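Laundry, January, send help

Quick one today, kettle's on and I have to be out of the door by five. Been meaning to write about drying clothes in a flat with no garden, no balcony and one radiator that works when it feels like it. So, winter washing. Thrilling stuff I know.

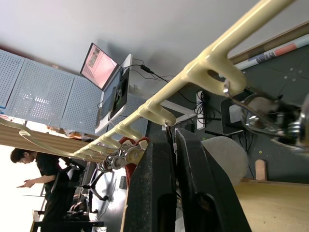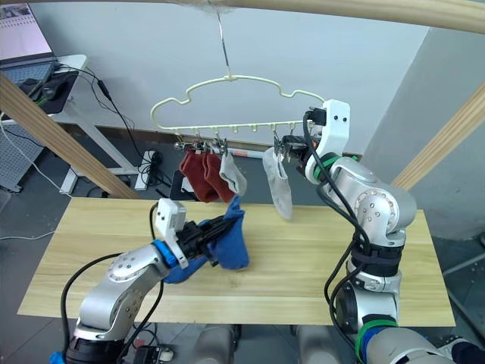

Socks on clips, rather than draped over every chair back.

Anyway. The damp. We had a patch behind the wardrobe last year, size of a dinner plate, and I scrubbed it and it came back and I scrubbed it agian. Vasanthi Kanagaratnam downstairs had the same on the same wall. She rang the letting people (MacLeod, don't get me started) and they told her to open a window. In January. With the heating on. Right.

What has helped, in no order:

Smaller washes. I used to save it all up for Sunday and then have a whole wet week hanging in the front room. Now it's two little loads, one of them Thursday night, and the place doesn't smell like a swimming baths.

Extra spin. Takes seven minutes on mine, makes a horrible racket, worth it. Towels especially.

Shutting the door. One room for drying, door shut, window open a crack. Everything else stays dry-ish. Took me far too long to work this out, my mum did it all through the eighties and I never noticed.

Jeans inside out. Pockets are always the last bit. Always.

Didn't help: those little tubs of crystals. Bought five, they filled up with water, which felt like progress, but the wall didn't care. Also knocked one over on the carpet. Do not recomend.

Francine Sandhu lent me her dehumidifier for a week and I nearly didn't give it back. Loud, ugly, weighs as much as a child, but shirts hung up at teatime were ready for work next morning. Now looking for a second hand one. There was one listed over Furnen way but he wanted silly money and wouldn't say if the filter was included. If anyone's selling, shout.

Still stuck on bedding. Double duvet cover, where does it go?? Currently over the door, which means the door won't shut, see above about shutting the door. Launderette is two buses. Ideas in the comments please.

Right, coat on. Soup post at the weekend if I find the recipe.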